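Thread time, because I have been waiting since March to talk about this car and the embargo has finally lifted. The Tusico Clurnell is getting a proper tuned version and I've spent a whole morning with it. Strap in, this goes on a bit!

2018-09-12

---

Quick background for anyone who doesn't follow small hatchbacks as closely as I do (so, normal people). The Clurnell is the one with the square tail lights and the lovely low dashboard. Great chassis, slightly sleepy engine. Owners have been saying for ages that it could take a lot more power without complaining.

---

Enter Ayala. They're a small tuning outfit and until now they've mostly done suspension kits and exhausts. Their Clurnell is the first whole car they've put their name on, and it's called the Ayala Clurnell S. Sensible name, no silly numbers on the end. I approve.

---

The headline figure is 285 hp. In a car this size! It comes from a bigger turbo, a new intercooler and a remap, and they've left the inside of the engine alone. That matters to me, as someone who once paid for a rebuild on a car that had been "fully forged" by its previous owner in a shed.

---

I asked Mirjam Lehner, who did most of the mapping work, whether they could have gone higher. She said yes, easily, and that they had a version on the dyno that did, and that it was horrible below 2,000 rpm. So they took power back out until it was nice to drive in traffic. More tuners should do this please.

---

And it really is nice in traffic! You can leave it in third through a village and it just gets on with things. No surging, no hunting at idle, no booming from the exhaust at the exact speed you want to sit at. Then the road opens up and it goes like mad.

---

Wheels are 19 inch. I was ready to moan about that, because the standard car on big wheels rides like a shopping trolley. But the dampers are new all round and the springs are only a little lower than stock, and over the broken stuff near Luvham it was better than my own car. I drove the same bit of road 2 times to be sure.

---

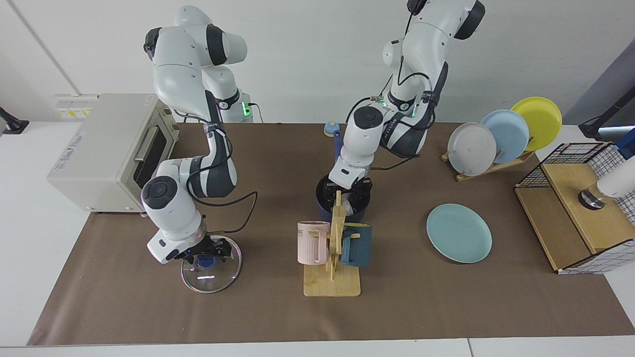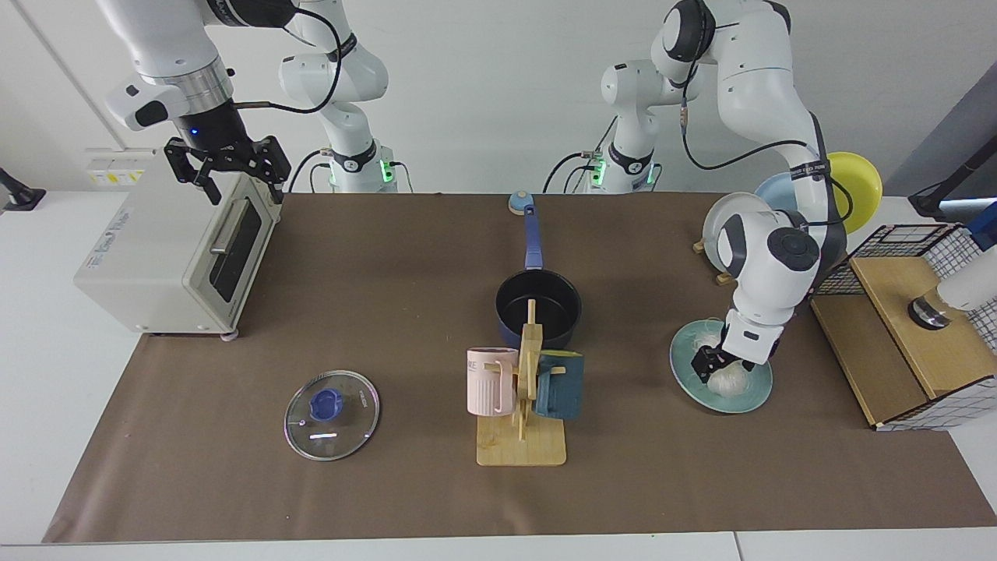 Robot arms and kitchen things: a glass lid in the gripper in the first, a cream-white toaster oven in the second.

---

Right, steering. Ayala haven't touched the rack, only the geometry. There's a bit more camber at the front and it turns in so much more keenly than the normal one. You notice it at the very first roundabout. It does follow ruts a little more than I'd like on a worn A-road, so two hands on the wheel if you're overtaking a lorry.

---

Brakes: bigger discs at the front, standard at the back, better pads everywhere. Pedal is firm and easy to judge. I got them properly hot coming down the long hill and they didn't fade, though they did squeal all the way into the car park afterwards. Mirjam says a quieter pad is on the way. I'd honestly keep the squealy ones.

---

Looks! I know some of you only came for this bit. New front splitter, a small lip on the boot, slightly wider sills, and that's your lot. No fake vents. You can have it in any standard Clurnell colour plus a dark green they've mixed themselves, and the green is gorgeous. The press car was silver, sadly, so I only saw green on a spare door.

---

Inside it's mostly the car you know. The seats are retrimmed in a grippy cloth and there's a thicker steering wheel, which I didn't get on with (small hands). You can ask for the standard wheel back at no charge. Gear lever is shorter and the throw is lovely — really mechanical, with a nice clack into second.

---

A few things I'm less keen on. The boot floor is higher because of the battery moving back there. The fuel gauge drops at a worrying speed if you enjoy yourself. And there's no automatic, which won't bother me but will rule it out for plenty of you.

---

Several people have asked about doing it in stages. Yes! If you already own a Clurnell you can have the suspension and brakes done first and come back for the engine later. If I had the money for only one half, I'd do the suspension. It changes the car more than the power does.

---

No final price yet. They're promising one before the order book opens, and I'll add it to the bottom of this thread as soon as I have it.

---

Send me your questions and I'll get through as many as I can tonight. And yes, the rear seats still fold flat, three of you have asked already!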